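# Why Is My Snack Bag So Puffy?

I used to get so cross about puffy snack bags! You pick one up, it feels huge, you pull it open and... half of it is air. Where did my snacks go?

Well, the air has a job to do. Thin, crispy sticks snap very easily, and the puffy bag works like a little pillow around them. When somebody packs lots of bags into a box, the pillows bump each other and the snacks inside (mostly) stay in one piece.

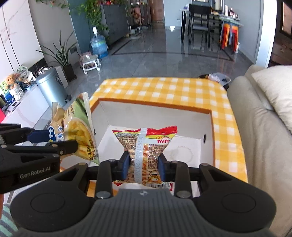
The gas inside is special too. Lots of snack makers use nitrogen, which already makes up more than half of the air you're breathing right now. Ordinary air has oxygen in it as well, and oxygen slowly makes oily snacks taste stale – yuck!

Now look at the two ends of a bag. See the flat, crinkly strips? Those are the seals. They're squeezed shut with heat so the gas can't sneak out.

Want to try something? Put 3 crackers in a zip bag with lots of air, and 3 in a bag squashed flat. Zip them both up, give each one a gentle shake in a lunch box and see which crackers break first. You can eat the crumbs after – I always do!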